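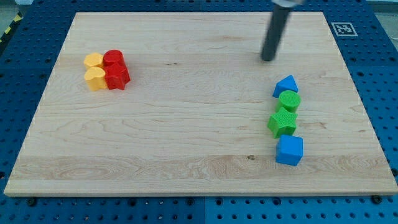
September, open day notes, written up the same evening while I still remember it

Doors opened at 10 and the first visitors were at the tape before we had finished the coffee. Getus cell went first as planned. Drarnell was supposed to follow at 11 but the crowd stayed put at the shape table, so we let it run and pushed everything back. Great decision, would do it again!

Setup for the record. Blue table, maple board bolted along the near edge, marker flat on the table past the far right corner of the board. Eight printed shapes in play: three cylinders, two stars, a heart, a triangle and a cube, in red, yellow, blue and green. The rod tool stayed on the arm all day. I had wanted to swap to the two-finger gripper after lunch, and I'm glad I got outvoted. Pushing is so much more fun to watch than picking. With picking, people see it work once and move on. With pushing they lean in, they start muttering at it, they tilt their heads trying to steer the thing by willpower.

The request of the morning was "warm colors over there, cold colors over here". Came from a kid in the Ziltthorpe school group and I loved it, because it isn't on our list of prompts at all. We ended up with reds and yellows in a tight square on the left, yellow cylinder and yellow heart on one side, red cylinder and red star on the other. Blues and greens in a column on the right: triangle at the back, then green cylinder, green star, blue cube nearest us. Big stretch of bare maple between the two groups. I would have been happy to call that a pass in a normal test session, never mind with a room full of people watching.

Then of course somebody wanted the column dead straight. The green star sat a bit to the left of the others and the cube a bit to the right, and once one visitor pointed it out they all saw it. We talked for a good ten minutes about what "in a line" means and how straight is straight enough. Best conversation of the day for me. I should write down a tolerance for that prompt before the next visit – at the moment we judge it by eye and I don't think any two of us judge it the same way.

Things people asked, so we can have better answers ready:

How does it know where the board is? (I pointed at the marker and said it gives us a fixed reference. That went over well. Worth having a spare print to pass around.)

Why a stick and no hand? Asked over and over. My answer got shorter each time. "Because one point of contact is hard enough" seemed to land.

What happens if a block falls off the board? We put it back by hand, with the arm paused. People seemed a little let down by this.

Can it do letters? No, but I want to try. An L out of eight pieces ought to be possible. A T might be.

How long did it take to learn? I said it depends what you count, then talked too long. Need one clean sentence here.

The Gallardo people came in at 2 and were the most technical group by far. They wanted to see the push speed at 125 mm/s, so we stepped up to it in the afternoon session. Cylinders were fine. Stars are another matter: catch one on the tip of an arm and it spins instead of sliding. The heart is odd too, nice and steady from the lobe side and twitchy from the point. They suggested slowing down on first contact only and going back to full speed once the block is moving. Simple idea, and I'm a bit embarrassed we haven't tried it. Going on the list.

Controller log was set to roll over at 1000 entries and it did, in the middle of the Gallardo session, so the early part of the afternoon is gone. Annoying. Morning is saved. Raise the limit before anything else gets run on that cell.

Other to-dos:
– second stool for shorter visitors, the view from low down is mostly table edge
– renew the floor tape by the door side
– write the stars up properly, spin vs. contact point, one star color at a time
– put "warm and cold" in the prompt list
– Drarnell gets the first slot next time, it deserves a fresh audience

Shut down at 4:30. Arm parked, shapes back in the tub, board left bolted for tomorrow. My voice is gone and I'd happily do another one next week.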